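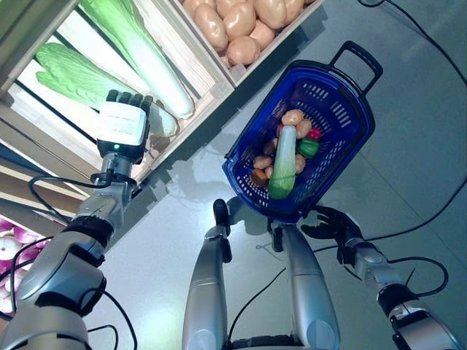
Hand and wrist camera comparison: frequently asked questions

Last updated: April

What was compared?

Two multi-finger hands, the Bravano and the Ikska, on the same two-armed robot with the same Vovine controller. The task was grocery picking: produce out of open wooden crates and into a blue shopping basket, with one arm picking and the other steadying the basket. A second part of the work compared the head camera alone with the head camera plus wrist cameras. The two parts are reported separately and should be read separately.

Why groceries?

We wanted one task with a wide spread of shapes and surfaces. A potato is a forgiving object for most hands. A napa cabbage is heavy at the base, light at the leaves and wider than either hand can close around. Red onions shed skin, which gets into the finger joints. Rigid test blocks were used in an earlier round and told us very little about any of this.

How many attempts were made?

The Bravano hand made 1169 pick attempts and the Ikska hand made 863. The difference comes from a failed tendon on the Ikska unit, which ended its run early. Rates in the report are calculated per hand against its own total. We haven't padded or trimmed either set to make them match.

What counts as a successful pick?

The item has to leave the crate, travel to the basket and be released inside it without operator correction. An item that lands in the basket after being dropped from above the rim is logged as a drop. An item that takes a second one along with it is logged as a double, even if both end up in the basket. Doubles were common with potatoes and rare with everything else.

Was the basket fixed in place?

No. The support hand held it for the whole run, and its angle varied. This was deliberate, and it made release harder to score. A tilted basket shows the picking hand a smaller opening, and items slide toward the low side as it fills. The planner was given the basket pose from the head camera at the start of each pick and again before release. 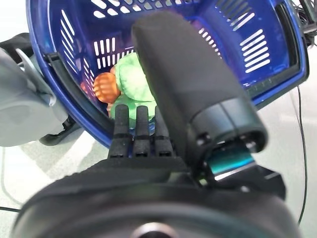

The second reading mattered more than we expected. With only the first, the picking hand clipped the rim often enough that we stopped the run and changed the sequence. Attempts made before that change are excluded from the totals given above.

Which hand did better?

It depends on the item. Bravano had the higher rate on potatoes and peppers. Ikska was ahead on cabbage, where it could be driven harder before the controller reported a stall. On onions the two were close enough that we wouldn't choose between them on our numbers. The full table by item is in the report.

Why doesn't the report give one overall score?

An overall score depends on the mix of items. Load the list with potatoes and Bravano wins; load it with cabbage and Ikska does. Anyone with a known product mix can weight the table themselves.

Do wrist cameras make a difference?

For the last part of the approach, yes. The head camera loses sight of the contact area once the hand is over a crate, and the forearm blocks more of it than the hand does. The wrist view covers the fingertips and palm through to contact. It is poor at range, and the hand housing takes up a good part of the image at all times. We mask that region before detection – without the mask, the detector spent its effort on the fingers.

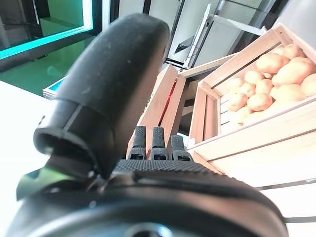 Wrist camera view at the potato crate, with the fingertips and palm plate in front.

Can the wrist camera be used on its own?

We tried it and don't recommend it. The arm needs a coarse target from somewhere else, and finding one by sweeping the wrist adds about 12 seconds to a pick. It also does badly when the large finger sits between the lens and the item.

How was lighting handled?

It wasn't controlled. Overhead lights stayed on and exposure was left on automatic for the head camera. Pale crates tend to wash out under these conditions, and so do the white ribs of the cabbage. On the wrist cameras we fixed the exposure after the first day, which reduced flicker between frames and cost some detail in the brightest areas. A second fixed setting for dark backgrounds may be worth adding.

Are the cable runs part of the design?

No. Cabling on both arms is external and was routed for easy swapping between hands. Allow slack at the wrist and elbow, and check it through the full range of motion before starting. Two faults first blamed on the controller were traced to a connector being pulled at full reach.

What is the swap time between hands?

Plan on half a day. The mechanical change is short. Calibration of the wrist camera to the hand takes up most of the rest, and it has to be repeated after every swap, including a swap back to a hand that was already calibrated.

How often does the grip surface need attention?

We inspected every 400 attempts and cleaned at each inspection. Dust on the large finger doesn't seem to affect grip. Residue on the textured surfaces does, particularly after onions. Use a damp cloth and a soft brush, and keep solvents away from the padding.

Who supplied the equipment?

The Ikska hand was on loan through Van den Broek and has gone back to them. Everything else was purchased. No supplier saw the results before they were released.

Can I get the logs?

Joint logs and scoring sheets are available on request from Jasper Mertens. Requests for camera footage go to Jasper Maes. Please say which hand and which items you need – the footage is large and is stored by item.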